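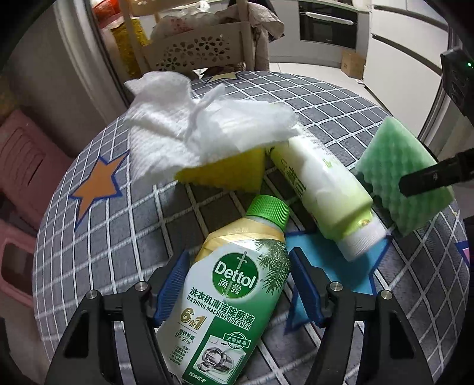 Dettol washing machine cleaner on the round table, with the sponges and a paper towel behind.

Laundry corner and kitchen, before the big clean
By Ebony Lowther
Friday, June 3, 2022
4 min read

I keep a page like this for each job in the flat, mainly so that I can look back and see what we had and where it was kept. The last one was the hall cupboard in May. This one covers the washing machine and the floor between the table and the kitchen.

The flat is on the fourth floor of Rezende Court. It has one main room with the kitchen at the far end, so the laundry, the cooking and the eating all share the same tiles. The washing machine is a Joltier that came with the flat. It takes an 8 kilo load and spins at up to 1120, although I mostly leave it at the lower setting because the whole cupboard shakes otherwise.

The table

Everything for cleaning gets put on the round table first. The cloth is grey with white squares and stars in orange, blue, yellow and purple, and it wipes down easily enough. It was bought for the balcony and came inside when the old one tore. I have been meaning to get a plainer one but the stars hide marks quite well.

The cleaner is the Dettol one with the green cap and the gold band. The label has English on it as well as Chinese, and a small picture of a drum in the corner so you can't mix it up with the floor cleaner. It is marked as a six-in-one, and the green tag says there is no need to soak. I paid 32 for it at Hukeler, the household shop by the bus station, where it is on the bottom shelf next to the drain powder. The other bottle on the table is the pale yellow-green one with the white cap.

Two sponges. The green one with the wavy surface, like an egg box, is for anything with corners. The yellow one is ordinary and gets cut up when it goes soft.

The chair behind is the cream one with the flowers cut out of its back. It is mostly used for hanging things on. The shelf behind it holds bags and cloth that need sorting, and that is a separate job for another page.

The floor and the kitchen end

The tiles are light grey and show every crumb. I mop them once a week, working from the fridge towards the door. Before that, anything standing on the floor has to be moved, and that takes longer than the mopping.

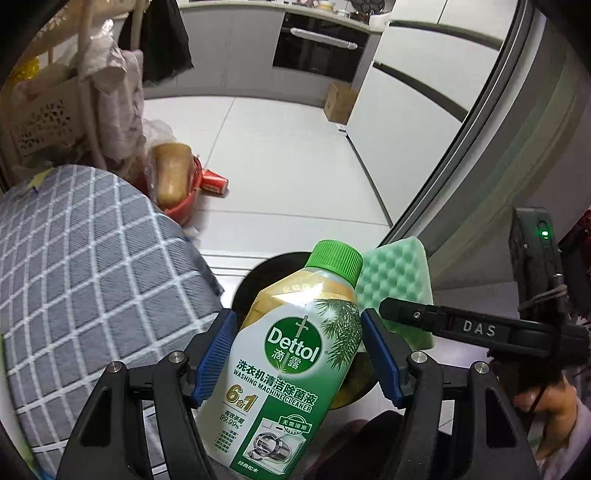

The beige basket with the lattice sides is for lights only, so it fills up with pinks and whites and then sits there until there is enough for a load. Darks go straight into the machine. The red basin is for hand washing and has its own bar of soap, a plain tan one. I used to keep the soap by the kitchen sink but it kept getting used for dishes.

The cardboard box by the fridge is for paper and packaging. It goes down to the bins when it is full and is replaced by whatever box came last. The fridge is the tall white one. I pull it out twice a year to do behind it, which needs two people.

The oven is built in, black with a silver handle across the front. The worktop above it collects things. I clear it on Fridays and it is full again by Sunday. A second shelf would help, and I priced one at 149 including brackets, but the wall there is tiled and I do not want to drill it.

Notes for next time

The machine gets an empty hot wash with the cleaner, then the door is left open overnight. Wipe the rubber seal by hand first and check the folds for hairpins and coins. The drawer comes out if you press the tab at the back, and it can be rinsed in the basin.

The filter is behind the small flap at the bottom of the Joltier. Put a tray under it and an old towel under the tray. The water comes out faster than you expect.

I write the date of each clean on a strip of masking tape inside the cupboard door. According to the tape it should be done every two months, and I have been managing every three.

Still to buy: another pack of sponges, a new mop head, more bar soap.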